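3.2 Audience and participation at the Pendov young performers' showcase

The showcase at Pendov has been held each March in the town hall, which seats 300. Entry is open to schools, dance classes and youth theatre groups within 15 miles of the town. Acts are chosen by audition, and each is given a single slot in either the afternoon or the evening programme. Dvořáček (2021) treats events of this kind as a form of local service in which the gain to the performer and the gain to the host club should be measured separately. We follow that division here.

Records were supplied by the host clubs in Pendov and Varen. They cover 1223 performers across all years for which audition sheets survive. Sheets from the earliest years give the name of the group but not the ages of its members, and these entries were left out of the age tables – though they are kept in the totals. Where a performer appeared with two groups in the same year, both entries were counted.

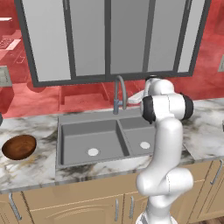

Figure 4. White robotic arm beside a double-basin sink, computer-rendered.

Ticket income was harder to trace. Varen sold seats through the schools and recorded only the sum returned by each one, while Pendov kept stubs for both programmes. The two sets of accounts were therefore compared by programme and not by seat. Gifts made on the night were entered apart from ticket sales in both towns.

Dancers made up the largest share of those auditioned in Pendov, followed by singers. In Varen the order was reversed. Spoken and comic acts were few in both towns and tended to be placed early in the evening programme, a practice that the Varen organisers put down to the time needed to clear the stage after the larger dance groups.

A short survey was sent to 2000 households on the clubs' mailing lists. It asked whether anyone in the home had attended, performed or helped, and whether they would do so again. Replies were closed on 7 Oct 2021 and are set out by town in Section 3.3.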